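Home | Lists | Threads | Search archive | Log in

Re: [nillach-walkers] pack size and the hut question
Mar 28, 2019
by Friederike Thiele

Quick one before my train, sorry for the state of it.

> Hi all, first time on this walk for me. Three things I can't
> work out from the wiki. (1) Is a 33 liter pack big enough if
> we're sleeping in the hut, or do people bring something larger?
> (2) The Homach hut page says bedding provided but the old
> thread says bring a liner. Which? (3) How bad is the climb on
> the first day really. The profile shows 3,000 feet and then
> someone wrote "gentle". I have a Likex pack from years ago,
> no hip belt to speak of, wondering whether to replace it.
> Also who do I pay.

33 is plenty. I've done it with that twice and had room for a loaf of bread. Bigger pack and you just fill it. We are out 2 nights, there's soup and breakfast at the hut, so you're carrying lunches, water, a rain jacket, something warm and not much else. Spare socks. More spare socks than you think.

Bedding — bring a liner. The page is right that they give you blankets and a pillow, but they have asked for liners every year I've been and they sell you a paper one at the door if you forget, and it rips by midnight. Silk or cotton, doesn't matter. An old duvet cover sewn down one side works fine, mine is that.

The climb. Whoever wrote gentle lives up there I think. It's not hard but it is all in one go, out of the village, past the sawmill, then the zigzags and no proper flat until the chapel. Start slow. If you go off at the pace of the front people you will hate the top third. I go at the back on purpose, company is better. There is a tap at the chapel but last April it was still shut off for the winter so dont count on it, fill up at the station.

On the pack with no hip belt: for one day I'd say keep it, for three days your shoulders will tell you about it. Fröhlich in Nillach rents packs and poles, small shop behind the bus stop, they're nice about letting you load one up and walk round the block. Ask them to set the back length, they do it properly. Poles are worth it for the way down even if you feel silly.

Batteries, tweezers, pen on the bed, T-shirt on the table:

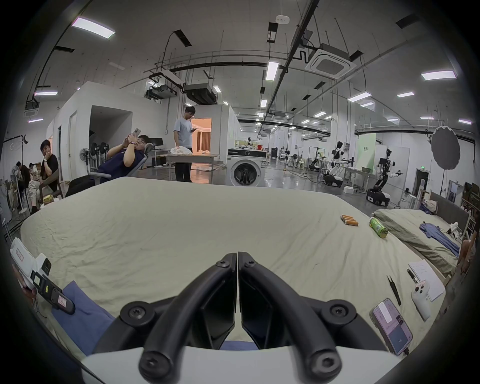
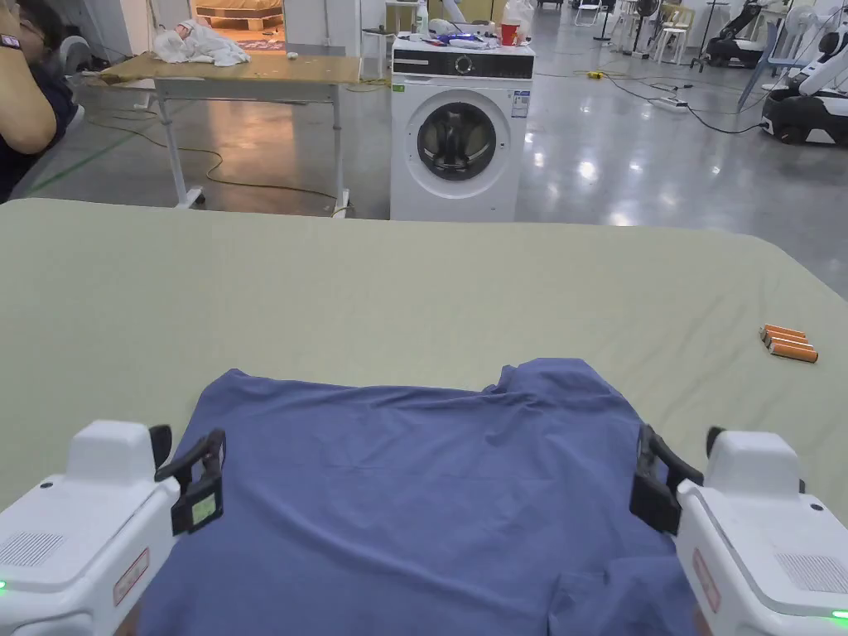

Money — 80 euros deposit, to the club account, same number as last year, it's in the members bit of the wiki. Put your name and HOMACH in the reference line or I can't match it up. The rest you pay at the hut, in cash, they had a card reader once and it went back. Please pay before the middle of April as I have to confirm beds then and the warden is strict. If you pull out after that the deposit is gone unless someone takes your place, and usually someone does, so shout.

Trains: the early one, with the change. Yes I know. The later one gets you in with no time for the shop, and the bus up the valley doesn't wait. If you're driving there's parking by the church but it's three nights max and they do check.

Food. Tell me if you don't eat meat, last time I passed on the wrong number and there was a lot of potato. Hut does a vegetarian dumpling thing which is better than the stew anyhow. Bring your own lunch for day one AND two, there's no shop after the village.

Snow — still patches on the north side according to the warden, expects it gone from the path by the time we're there. If it isn't we take the forest road round, longer and duller but fine. I'll write the week before with a yes or no.

Still need someone to carry the big first aid kit, I had it last time. And who has the club map? The laminated one. It was in the blue box and now it isnt in the blue box.

Have to run, will answer the rest tonight.

Friederike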